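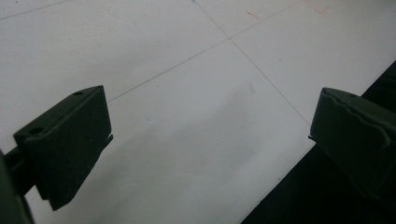
How many hand-held gripper demonstrations do you need before a policy trained on them is any good at shiny kitchen things?

For one object in one room, a few hundred clean demonstrations will usually get you a policy worth testing, and a new room or a new object will cost you more than that.

Wolen Forum > Learning from demonstration > Throwing away bad demos: does the Nudden filter help?

slowgrasp
Posted 30th July

I put that question and answer at the top as it's the first thing people write to me about, and now I can get to what I wanted to talk over with you all. Make yourselves a coffee, this one runs long!

We have been trying out the Nudden filter, which for those who haven't met it scores every demo by how steady the camera tracking was and drops the ones under a cutoff before training. We collected 1000 demos of picking up metal cookware and setting it down again. The filter threw out 341 of them. I was a bit heartbroken, I'll admit, having held the gripper for a good share of those myself, but we trained Kedero once on everything and once on what was left, same settings, same number of training steps. Over 23 test pickups for each policy, the filtered one got 19 and the unfiltered one got noticeably fewer (there was a quarrel here over how to score two of them, so I'm leaving that number out until we agree).

So my feeling is that the filter earns its keep, and I'd love to hear from anyone who has tried it on something other than cookware.

tinbucket
Lovely write-up, thank you for taking the trouble. I'm going to be the grump, though. Twenty-three pickups is very few. We ran the same filter on the Pacheco tasks last October, which is all cloth and cardboard, and saw no difference we could trust. And how did you choose the cutoff? If you tuned it while looking at the test pickups, then I'm afraid I don't believe the 19.

slowgrasp
Fair, and kindly put. The cutoff was the default, we never touched it. On the number of pickups you're right and I have no defense except that our arm was booked for most of the month. I do think cloth and cardboard are a different story, since there's plenty of texture on them for the tracker to hang on to.
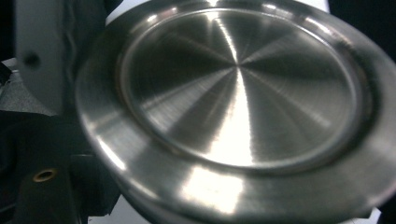

Reflections are where I think tracking falls apart, and it took me an embarrassingly long time to come around to that. I used to blame fast wrist motion for everything, and I would go around telling the students to slow down, poor things. But the tracker needs points that stay put on a surface, and a highlight doesn't stay put, it slides along as you move your hand. Think what it has to work with once you're up close to brushed steel like this: the metal takes up most of the view, and the strongest thing on it is that white band running down the recessed disc, getting wider toward the bottom, with the light and dark wedges fanning out to either side. Every one of those edges looks like a fine feature to lock on to, and they're the worst ones you could pick. What's left is slivers of background and the finger, and the finger moves with the camera so it's no help either.

mossy_encoder
I half agree with both of you, which will please neither. My worry is a different one — if the filter drops the demos where shiny metal fills the view, then it's dropping the close approaches, and those are the moments the policy most needs to learn from. Did you look at what kind of demo was in the rejected pile?

slowgrasp
Oh, that's a good one, and it has been nagging at me as well. I went through part of the pile last night. There are plenty of close approaches in there, more than I'd like. Some have tracking so bad that the recorded path jumps sideways by the width of a hand, and I don't see what anyone could learn from those. Others looked perfectly fine to me.

tinbucket
Then I'd keep the fine ones! Why drop a whole demo for one bad second? Cut out the jump and train on the pieces.

mossy_encoder
We tried cutting. Kedero got hesitant near the cuts and would hover over the pan for ages. I'd sooner down-weight the shaky ones and leave them whole.

tinbucket
Hovering sounds like your chunk length to me, but I wasn't there, so I'll leave it.

slowgrasp
All right, I'll run both, the cutting and the down-weighting, next time I have the arm, with more pickups so tinbucket can sleep at night. If anybody has weighting code that already works with Nudden scores, please send it over — mine is a mess and I'd be glad not to write it a third time.

mossy_encoder
Sending you ours tonight. The readme is out of date, ignore the part on installing.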